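Equipment Review Group, Ellmont Residence
Minutes of the meeting held 13 April 2019

Present: Godelieve Peeters (chair), Myroslav Yatsenko (minutes), two members from housekeeping, one from purchasing.
Apologies: the night laundry lead.

1. Minutes of the March meeting
Agreed with one correction. The quote from Hevus was for a lease and not a purchase.

2. Laundry arm kit from Bamamico
Myroslav went through the offer again. The kit is two arms, grippers, cameras and a year of remote support. The lease is 1,847 a month with a minimum term of 16 months. Training for two staff is included. Spare gripper fingers are not.

Purchasing asked if the price covers a second machine. It does not. Each extra washer needs its own setup visit.

The group then looked at door handling, which was the main open point from March.
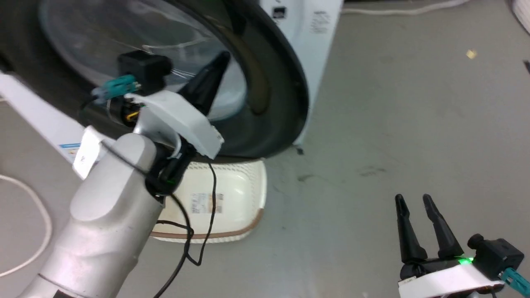
Item 2: left gripper at the washer door.

Housekeeping said the cables at the wrist hang lower than they would like in a room where people push carts. Godelieve asked for a written answer from Bamamico on whether they can be clipped or sleeved, and who pays for that. Members also want to know how the finger tips are cleaned and how often they should be replaced.

3. Loading and unloading
The offer lists towels, shirts and small items. It says nothing on bedding, and bedding is 70 percent of what we wash. Myroslav will ask for that in writing before anyone talks about terms.
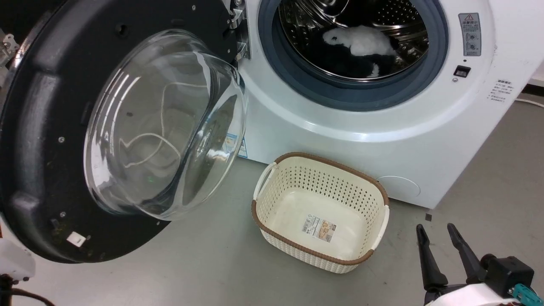 Basket choice was discussed at some length. Bamamico wants us to use one basket type throughout, and housekeeping would prefer to keep the wheeled bins we have. Purchasing pointed out that a low plastic basket set on the floor close to the front of the washer, with the door swung fully open beside it, takes up most of the standing room in our narrow aisle. The aisle is 90 cm at its tightest point. Godelieve will measure the other two bays – the drawing we have is out of date.

4. Other offers
Lâm sent a brochure for a folding table unit. No price given. Held over.
Hevus has not replied to the questions sent in March. One more reminder, then the file is closed.

5. Actions
Myroslav: letter to Bamamico on cables, finger tips and bedding.
Godelieve: bay measurements, reminder to Hevus.
Purchasing: ask whether the minimum term can be shortened.

No decision was taken on the lease. Next meeting to be set once Bamamico has answered.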